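Setting the Small Table

Every October, the household design review at Costavis turns to the ordinary tabletop: plates, mugs, bowls and the things that collect between them. This year the editors worked with the tableware maker Birnis, whose Padis collection now runs to 122 pieces, and asked how little a household needs to lay out a light meal.

The answer was modest. One large plate, one oval dish, one bowl and one mug will serve most lunches for one – provided each has a fixed place. Czerwiński, the retailer that carries the collection, surveyed 2,335 customers and reported that 90 percent owned plates they had not used in a year.

Color helps as well. A blue bowl beside a pale green dish is easy to find on a white surface, and toy food allows a layout to be tested before anything is cooked.

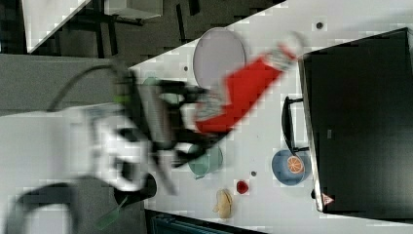
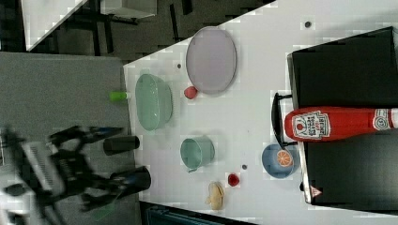 A blue bowl and its orange slice, with the ketchup bottle on its side.
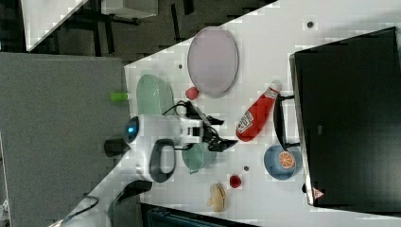 Where should condiments be kept during a meal? Within reach of the main plate, upright, and away from the edge of the table.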